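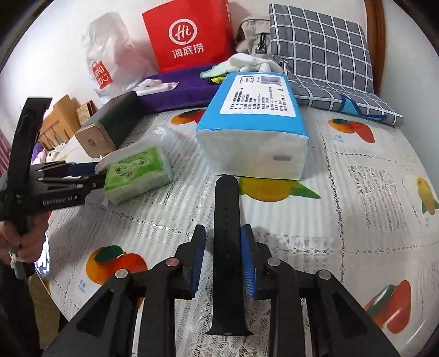

Pinza manual Unel con almohadillas estriadas (y lo que hemos aprendido enseñando con dos a la vez)

Llevo desde abril con la Unel en la mano casi a diario y ya tocaba actualizar esta página, que seguía hablando solo del agarre de cajas. ¡Y quién compra una pinza para agarrar cajas!

Lo que de verdad nos interesa en Starkmont son los objetos traicioneros: una correa de reloj, un paquete de pañuelos, envoltorios de plástico que se arrugan solo con mirarlos. Roxana Dumitrescu, que lleva la parte de aprendizaje, se empeñó en grabar las demostraciones en dormitorios normales, con la cama llena de cosas y sábanas de frutas si hace falta, y me convenció en una tarde.

El método es sencillo. Una persona hace la tarea con una pinza en cada mano, grabamos lo que ve cada pinza y con eso entrenamos la política, a la que llamamos Stoica. No hay teleoperación ni brazo de por medio hasta el final. Usamos 551 demostraciones para ordenar objetos pequeños sobre la cama, de 30 segundos cada una como máximo.

¿Y funciona? En la prueba con brazos, Stoica recogió bien el 80 % de los objetos. Los fallos se concentran en lo fino y flexible — la correa sobre todo, si entra ladeada entre los dedos — y en los plásticos transparentes, que me siguen sacando de quicio. Con los paquetes blandos grandes va estupendamente, siempre que no se apriete de más.

Cosas que me preguntáis mucho sobre la pinza:

Almohadillas. Largas, azules, con estrías, una en la cara interior de cada dedo. Probé unas lisas y volví a estas el mismo día.

Apertura. Acercad los dedos abiertos y cerrad cuando el objeto ya esté entre las dos almohadillas. Las demostraciones que cierran demasiado pronto las tiramos.

Uso con dos manos. Se puede entrenar con una sola, pero para sujetar un envoltorio mientras la otra saca algo necesitáis la pareja.

Qué incluye el conjunto Jendoston: 2 pinzas, almohadillas de repuesto y la guía de grabación que escribió Roxana (leedla antes de grabar, que luego vienen los disgustos). Los brazos van aparte.

Ahora estamos repitiendo la prueba de la correa con más ángulos de entrada. Pondré las cifras en esta misma página cuando las tengamos.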